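Rinier Channel Tidal Resource Study
Progress report to the Huver Fund
Prepared by Ifeanyi Nwosu, project manager
09/10/2019

1. Status

The project is on schedule for its second milestone and slightly under budget. Seabed work in the channel is finished. Current measurements are complete at three of the four planned stations. The fourth station, off Prukach Point, was lost to a mooring failure and has to be repeated. The flow model is running on the coarse grid, and the fine grid is being checked.

We are asking the Fund to approve one change to the work plan, described in section 6.

2. Seabed survey

The survey boat covered the narrow part of the channel and both approaches in 10 working days. Two more days were lost to wind against tide, which made the multibeam data too noisy to use. Those lines were run again at the end of the trip.

The deepest part of the channel lies farther north than the old chart shows. There is a ridge of bare rock running across the eastern approach that does not appear on the chart at all. It matters for this study in two ways. It speeds up the flood tide over a short distance, and it makes the water behind it rough enough that we would not recommend placing a turbine there. Sediment grabs came back mostly gravel and broken shell. Six of the grabs came back empty, all from the ridge, and we have logged them as hard bottom.

3. Current measurements

Stations A, B and C each recorded a full spring and neap cycle. The data from A and C is clean. Station B shows a tilt of the instrument starting in the second week, most likely from scour under one foot of the frame. The tilt is steady and can be corrected, but we will report a wider error band for B.

Station D was deployed in April with the others. The acoustic release did not answer when the boat returned. We dragged for the mooring on two slack tides and recovered the float and part of the line, without the instrument. The line had chafed through near the lower shackle. The instrument was insured and the claim has been accepted, less the deductible.

For the repeat deployment we will use chain for the lowest section of the mooring and a second release.

4. Flow model

The coarse model covers the whole sound on a 500 m grid and takes its boundary tides from the regional model. It matches the tide gauge at Prukach harbor well in timing. It runs a little low in height on the largest springs. The cause is probably the bottom friction setting over the shallow banks to the south, where we have no survey data of our own and are relying on the chart.

The fine model uses a 100 m grid over the channel only. The first runs became unstable at the ridge. Smoothing the depths there fixed the problem, but it also took out some of the feature we want to study, so Arabzadeh Marine, our modeling contractor, is now testing a finer grid just around the ridge. We expect a decision on this before the next report.

Model output is checked against stations A and C first. Station B will be added once the tilt correction has been reviewed.

5. Data handling

All raw files from the boat and the moorings are stored in two places, with a read-only copy at the Arabzadeh office. The archive now holds 588 files. Each has a short header giving the station, the instrument serial number, the clock offset and the name of the person who downloaded it. Eleven early files were missing the clock offset, and these have been filled in from the deck log.

The Fund asked that the processed data be open to other users at the end of the project. A draft format has been agreed with the county harbor office, who will be the first outside users.
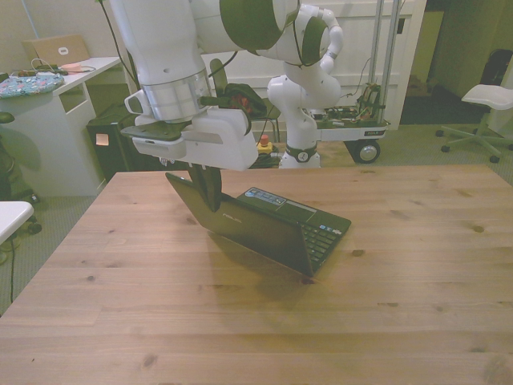 6. Requested change

The work plan has the fine model validated against all four stations by the end of this quarter. With D missing, we ask to validate against three stations now and add the fourth when the repeat data is in. The final report date would stay the same. The boat time for the repeat can be paid from the survey line, which is underspent.

7. Next steps

Redeploy station D on the first suitable neap tide.
Finish the review of the station B correction.
Settle the grid around the ridge.
Meet with the Rinier fishing association about pot lines near station D, so that the new mooring can be placed clear of them.
Send the Fund a revised spending table once the insurance payment is received.

Contact: Rinier Channel Project Office, Prukach Harbor | Copyright 2019 Rinier Channel Project | Back to top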